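Catacutan to Replace Water Meters in Hernico District

Dec 31, 2019

Catacutan Utilities will replace 800 residential water meters in the Hernico district under a contract awarded to Indura, the company said in a notice to account holders. The work covers all service connections of three-quarter inch and one inch. Larger commercial connections are excluded and will be handled under a separate schedule.

The existing meters are mechanical units read by hand every 60 days. The replacement is the Fluno ultrasonic meter, which has no moving parts in the flow path and reports a reading by radio once per day. Billing will stay on the present cycle until all units in the district have been installed and checked against their final manual readings.

Installation is divided into 34 routes. Crews will shut off water at the curb stop for each connection while the meter is changed. Where the meter is in a basement or utility closet, an adult must be present to give access. Customers with fire sprinkler systems fed from the domestic line should notify the utility in advance so that the alarm company can be informed.

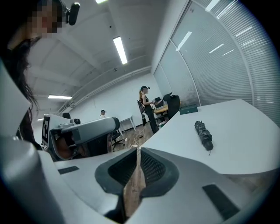

Will the new meter change the rate charged per unit of water? The rate stays the same, and the fixed service charge is also unchanged.

Lilibeth Saludo, metering supervisor, said old units will be held for 3 billing cycles in case a final reading is disputed. Requests for a bench test must be made in writing and must include the serial number printed on the work slip. The last routes are scheduled for August.

Contact | Copyright 2019 Catacutan Utilities | Back to top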